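Print this page
E-mail this article

4. Shine as evidence: what households keep and why they polish it

4.1 The survey

Most writing on domestic metalware stops at the shop door. We know a fair amount about what was made and what it cost, and almost nothing about the thirty or forty years it then spends in a cupboard. The Trallcombe survey set out to fill part of that gap. We sent 800 questionnaires to addresses in the town and its outlying farms, asking people to list the metal vessels in their kitchens, say how each had arrived, and tell us how often it was cleaned. Replies came from 66 households, a response rate we prefer to think of as intimate.

The form asked for "everyday" and "best" pieces in separate columns. This was a mistake. Several respondents wrote the same bowl in both, and one drew an arrow between the columns with the word "Christmas" along it. We have kept the division in the tables, having already drawn them up, but the reader should treat it with some suspicion.

4.2 Cleaning and its motives

Respondents cleaned their steel far more often than its use required. Mixing bowls that had held flour perhaps twice a year were buffed every month. Asked for a reason, people mentioned visitors, though the same people, three questions later, reported having very few. Water marks were spoken of with real feeling. Grease was forgiven.

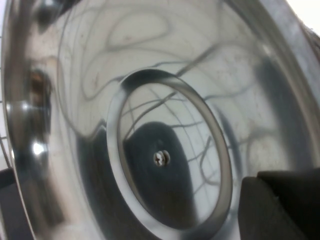
Older accounts of housework treat polishing as display, a way of telling the neighbours that all is well. Our replies fit this only in part. Much of the polished steel in Trallcombe lives behind closed doors, stacked one piece inside another, where the neighbours would need a warrant to admire it. We suggest that a bright surface works here as a private receipt -- proof to the polisher that the afternoon was spent on something (Figure 4).

Figure 4. Interior of a polished stainless steel bowl, with a raised ring at the centre of the base.

4.3 Names and loyalties

Makers' names were remembered poorly. Alico was given by a good number of households, usually with a question mark. Zulu and Brokis were each claimed as the maker of what, from the measurements supplied, must have been the same model of colander. When we wrote back to ask for the stamp on the underside, most people admitted they had never looked.

Price was remembered even less well, and always downwards. Where a piece had come from, on the other hand, was recalled in great detail: which aunt, which wedding, which sale in July when it rained. We had left one line for this on the form. Respondents used the margins, the back, and in two cases a further sheet.

E-mail this article | Print this page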